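Ticket 3811: sticky patches and marks on the paired tables, Lardale room
Status: open (reopened once)
Raised by: Hường Lương
Handled by: Teodor Zamfir
Category: furniture and surfaces

Opened 3/31/22

Reported problem, as it came in: "The beige tables in the Lardale room get sticky along the join. We wipe them, they're fine, then they're sticky again. Can the tops be replaced? I think the coating has gone."

First notes (TZ)

I doubt the coating has gone. These are the same Trultmont tops we have in two other rooms and neither of those has been reported. A coating doesn't fail in a line that happens to follow the gap between two tables. Something is getting into the gap and creeping back out. My money is on drinks cans.

I asked what gets put down on the tables. Answer: "Only empties." I have heard "only empties" before. An opened can that somebody has decided is finished nearly always has a mouthful left in it, and it doesn't need to be knocked over to make a ring. It only needs to have dribbled down the side once.

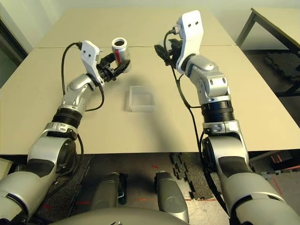 The seam is thin, which makes people think it's nothing. A thin gap is worse than a wide one for this. You can get a cloth into a wide gap. A thin one takes the liquid in and keeps it, and then the next time somebody leans on the near table it gets squeezed back up to the surface. So the wipe-down "works" and then it's sticky again by the afternoon, and the table gets the blame.

Checked on first visit:

Near table, top surface. Plain warm water and a cloth. Came up clean, no drag under the hand afterwards. Coating sound as far as I can tell.
Far table, top surface. Same result.
The seam. Pulled the tables apart by hand. Brown tacky line down both facing edges, thickest towards the middle. Not glue. Smelled faintly sweet.
Floor underneath. Two dried spots directly below the seam.

So I'm not ordering new tops. Hường had a price of 4000 for a matched pair from Bélanger, which I think is a lot of money to spend on something a bucket of water has already fixed.

Action taken: washed both facing edges with warm water and a little washing-up liquid, rinsed, dried, left the tables apart overnight, pushed them back together in the morning. Closed the ticket.

Reopened

Hường reports it's back. Asks again about replacing the tops and has attached the leaflet for a spray called Ludine, which claims to "seal and protect shared surfaces for up to 37 days".

I'm not convinced by the spray. I read the leaflet twice and it doesn't say what it seals, or against what. It also says not to use it on joined surfaces, in the small print on the back, and a joined surface is exactly what we've got. If you spray over a seam you make a skin, the skin cracks the first time the tables shift, and then you have a sticky gap with flakes in it.

What I do accept is that cleaning the edges was never going to be enough while the cans still land straight on the bare top. I should have said so before I closed it. My mistake.

Proposed instead: a small clear plastic tray kept in the middle of the table. Cans go in the tray. Anything that drips stays in the tray, and because it's clear you can see at a glance that it needs rinsing. The tray goes on the near table and not across the join, where it would rock. Costs next to nothing and we had one in the cupboard already.

I'll admit to doubts about my own idea. A tray only helps if the can goes into it, and people put cans down where their hand happens to be. It's also a small tray. Once it has a few cans in it the next one will go beside it and we're back where we started. But it's a fair test and it's cheaper than Bélanger.

How to use it, for whoever is in the room:

Empty the can into the sink first. Properly, upside down, until it stops.
Stand it in the tray with the open end up. Don't lay it on its side.
When the tray is full, take the whole lot to the recycling and rinse the tray. Don't stack a second layer.
If something does get spilt near the join, pull the tables apart and wipe both edges. Wiping over the top does nothing for what's already gone down.
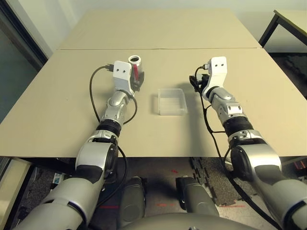
Hường Lương replied that she would go along with the tray for now, but she still thinks the finish is worn, and she'd like it written down that the stickiness was there in December, well before anybody had cans in that room. She also asked who is supposed to rinse the tray, as "whoever is in the room" has never once rinsed anything.

Noted, and fair on the second point. On the first, I can find no report from December, from that room or any other, so I can't do much with it. If the tops were worn I would expect the marks to turn up where people rest their arms, along the front edge, and that edge is clean.

Rinsing: I've put it on the closing-up list for the room, under the bins. I don't have high hopes for the list either, but it's where the bins are and the bins do get done.

Agreed checks before anyone spends anything:

Run a dry white cloth along the seam at closing up for 3 weeks. Write down clean or marked, nothing else. I don't need a paragraph.
If it's marked, pull the tables apart and say which edge.
If the edges are clean and the top is still sticky somewhere else, I'm wrong about the cans and will look at the coating again.

Ludine spray: declined.
Bélanger quote: on hold, not declined.
Tray: in use.
Next update from Hường once the cloth checks are finished.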